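Ketora wrist camera and gripper kit: notes after two months

I bought the Ketora gripper kit in the spring to replace a homemade end effector that had reached the limit of what hot glue and hobby servos can do. Two people have since written to ask whether it is worth the money, so I am putting the answer in one place. The short version is that the mechanics are good, the camera is adequate, and the software needs another release or two.

I paid for the kit myself. The arm it is mounted on is an older six-axis desktop unit from Tangen, with a flange pattern Ketora supports directly. If your arm is something else, read the section on mounting first.

What you get

The kit is a two-finger electric gripper, a small color camera on a bracket, a USB breakout board, one cable harness, and a bag of screws. The bag is sorted by length but not labeled. There is no printed manual. A card gives the address of the documentation, and the documentation is decent up to the chapter on calibration, where it turns into a list of parameters with no units. I worked out most of these by changing them one at a time and will list the ones that matter further down.

The fingers are dark plastic over a metal core. The pads can be swapped, and the spare set is slightly softer than the set that comes installed. I changed to the soft set in the first week and have not gone back.

Mounting

On the Tangen arm, mounting took most of an evening. The adapter plate goes on first, then the gripper body, then the camera bracket. The documentation shows the bracket going on before the harness is routed. Route the harness first. With the bracket in place there is no room for a driver of normal length, and I had to take it off again.

Leave slack at the wrist joint. My first attempt had the cable snug against the forearm, and at full rotation it pulled the connector halfway out of the breakout board. The gripper kept working and the camera dropped off the bus, so I spent an hour looking at drivers before I looked at the plug. A loop of cable held with one hook-and-loop tie fixed it.

For other arms, Ketora publishes the adapter drawing. Emrys Morgan, who has a Flura arm and more patience than I do, had a plate cut from the drawing and reports that it fit without filing. He did have to turn the whole assembly a quarter turn to clear a boss on his flange, and then correct for the rotation in software.

Gripper performance

Motion is smooth and quieter than I expected. Opening and closing are position controlled, with a current limit you set separately. The default limit is too high for anything soft. I run it at 43 percent for plastic play food and small bowls, and raise it only for heavier objects.

Repeatability is good. I logged the reported finger position over 2,000 open and close cycles, stopping to check against a feeler gauge at intervals, and saw no drift I could separate from my own measuring error. There is a little play in the fingers if you push them sideways by hand. It has not mattered for picking from a table. It might matter for inserting pegs or anything else with a tight lateral fit, and I have not tested that.

Small round things are the weak point. The pads are flat, and a ball that is not centered between them gets pushed forward as the fingers close. Slowing the final part of the close helps. So does approaching lower, up to the point where the fingertips touch the table, which the force limit handles less gracefully than I would like. It stops, reports a fault, and then wants a full reset before it will take another command.

The reset is my main complaint about the hardware. It takes long enough to be annoying, and it forgets the current limit you set. Put the limit in your startup code and call it after every reset, or you will eventually close on something at the default.

Camera

The camera looks forward along the fingers, and both fingertips stay in view when the gripper is open. That is the right choice. My old bracket put the camera off to the side, and I lost sight of the object during the last part of every approach.

Image quality is limited by compression more than by the sensor or the lens. The default stream is compressed hard. On a plain white surface you get a visible grid of square blocks, and they are worst along the edges of objects. Focus is fixed, so how sharp an object looks depends on its distance from the wrist. For a person driving the arm by hand none of this matters much. For a detector it can, depending on how the detector was trained and on what.

There is an uncompressed mode. It works on its own, but with the gripper telemetry running on the same USB port I got dropped frames. A separate port fixes it, if your harness allows a second cable, and mine just does. The middle option is to raise the quality setting in the configuration file. It is called q_level, the documentation does not explain it, and 64 is as high as I could take it before frames started to go missing.

Exposure is automatic by default and reacts to whatever fills the view. Over a white table it is fine. Over a dark mat it hunts. I lock it after startup.

Software

The driver comes with a Python package and a small viewer. The package is fine. Calls are named sensibly, the errors contain enough text to search for, and installation worked the first time on the machine I use. The viewer is poor. It shows the stream and has two sliders for the fingers, and it crashes if you unplug the camera while it is open.

I ended up using Zurby for logging instead. It subscribes to the stream, stores finger position alongside each frame, and lets you step through a run afterward. Connecting the two took an afternoon and a short script. Timestamps need care: the camera stamps frames on arrival at the host, the gripper stamps its own messages on its own clock, and the two clocks disagree. I estimate the offset once at startup by closing the fingers and finding the first frame in which they move.

Parameters worth knowing

close_slow_zone: the last part of the travel, in tenths of a millimeter. Raise it for small or round objects.

i_limit: the current limit in percent. Lost on reset, as described above.

cam_lock: locks exposure at its present value. Give the camera a few seconds over your work surface before you set it.

q_level: stream quality. Higher is better and larger.

tool_yaw: the rotation between gripper and flange, in degrees. Emrys needed this one. Get the sign wrong and the arm will approach everything politely from the wrong side.

Tabletop work

My usual test is a white table with mixed items on it, worked by hand through a controller. I like play food for this. It is light, it has awkward shapes, and the colors are distinct enough that a bad frame is easy to recognize as a bad frame. Flat pieces such as a fruit slice are harder than they look. The pads have to come in nearly parallel to the table to get hold of the edge, and there is very little height to work with. Bottles are easy around the neck and too wide for comfort at the base, so the approach angle has to follow the way the bottle is lying.

With the gripper open over an orange slice at the default stream setting, the ketchup label is still readable and the blue bowl off to the left has gone soft. 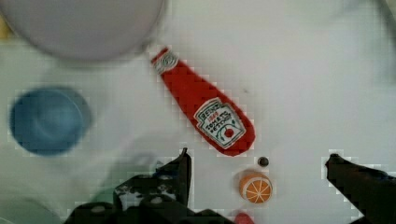
Differences from the older kit

Tuva Öberg lent me her first-generation Ketora for comparison, which was generous, and I have returned it with all its screws. The old gripper body is heavier and its fingers do not open as wide. The old camera sits higher, so more of the view is taken up by the gripper housing. The stream on the old kit is less compressed at its default setting, which surprised me, and I assume the change was made to fit everything down a single cable.

The pads are interchangeable between generations. The harnesses look interchangeable and are not. Two pins are swapped, and the new board will simply fail to enumerate if you use the old cable. No harm was done, but label them if you own both.

Support

I wrote to Ketora twice. The first message was about the missing units and got a clear reply with a corrected table, which has not yet appeared in the documentation. The second was about the reset behavior. The reply said that losing the current limit is intended, and that a persistent setting is under consideration. I would not buy the kit on the strength of that.

Who should buy it

If you have a supported arm and want a gripper and camera that work together without a month of bracket design, this is a reasonable purchase. Budget an evening for mounting and an afternoon for the software. If your application depends on clean images, plan for the second USB cable from the start and check that your arm has room for it. If you handle mostly small round parts, look for curved pads or plan to print your own. I have a set drawn up and will post the files after they have survived a few weeks of use.

I am keeping mine. The old end effector is in a drawer, minus its servos, which have gone into a window blind.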